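Home / Community / Birds and backyards

Listening for boobooks with Marilou Yap

Marilou Yap is halfway down the back steps when she stops with one hand on the rail and the other in the air. I stop too. From the gums behind her place in Lanwood comes a soft double note, the second a touch lower than the first, and then again.

"There he is!" she whispers. "I could stand here till breakfast."

She very nearly has, more than once. Marilou has kept an owl diary for 34 years, starting the winter she moved up from Plesdale with a baby who wouldn't sleep. She used to walk the verandah at all hours with him on her shoulder, and something out in the dark kept calling back. It took her until the following February to find out what it was.

"I thought it was a frog," she says. "I told everyone it was a frog. I wrote to my mother about this marvellous frog. Then one night it flew across the yard and landed on the clothes line, and it looked at me with those great big eyes, and I went straight inside and wrote it down on the back of the rates notice."

The rates notice is still tucked into the first exercise book. By her own tally there are now 1,129 entries, and she counts a night only if she has heard or seen the bird herself. Neighbours ring her with reports and those go in the back pages in pencil.

Her favourite stretch for listening is the track along Tolentino Creek, where the old trees have hollows and the streetlights give out. She walks it without a torch on for the first part – she says your ears do better once your eyes have given up – and sits on an upturned milk crate that lives behind the pump shed. On a good night she'll get boobooks on both sides of the water, plus an owlet-nightjar if the wind is down.

"People think you have to go bush," she says. "You don't! You have to go outside and be quiet for a bit. The boobook will sit over a car park if there are moths in it." 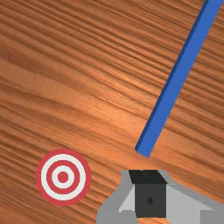

Blue on woodgrain.

We go back in for tea, and out come the books. The entries are short. Many say only "one, far off" or "two, cross with each other". Others run down the page and around the edge. There's a whole week about a young bird that sat in the lemon tree every evening being told off by honeyeaters, and a page about the time Dunder, her old kelpie, brought home a feather in his mouth and wouldn't give it up for cheese.

I ask what has changed over the years, and she takes a while to answer.

"There's fewer big trees, and you notice that first. When they took the row out along the Plesdale road I had nothing from that side for two winters. Not a peep. Then somebody put a nest box up near the bridge and I got very excited, and possums moved in. Lovely possums, mind you."

She has since planted red gums along her own back fence. They'll need another century before they're any use for hollows, she reckons, and she is perfectly cheerful about that. "Somebody's going to get a cracking owl out of those."

For anyone wanting to start, she suggests picking one spot and sticking with it. Learn the boobook's call first so you can set it aside and hear what else is about. Leave the phone in your pocket, and please don't play recordings to bring the birds in, especially in spring when they've got young to feed. Warm socks. A thermos, if you're allowed one before bed.

And write it down, she says, even the nights when you get nothing. She has plenty of those too, in a separate book with a green cover, and she's just as fond of it. "You've still been out under the stars, haven't you? I saw the best meteor of my life on a nothing night."

It's well past nine when I find my keys. Marilou walks me out to the gate and we both go quiet again without meaning to. The bird has moved closer, somewhere over the neighbour's roof by the sound of it, and a second one is answering from the creek.

"Oh, you've brought me two," she says, and goes in to find her pen.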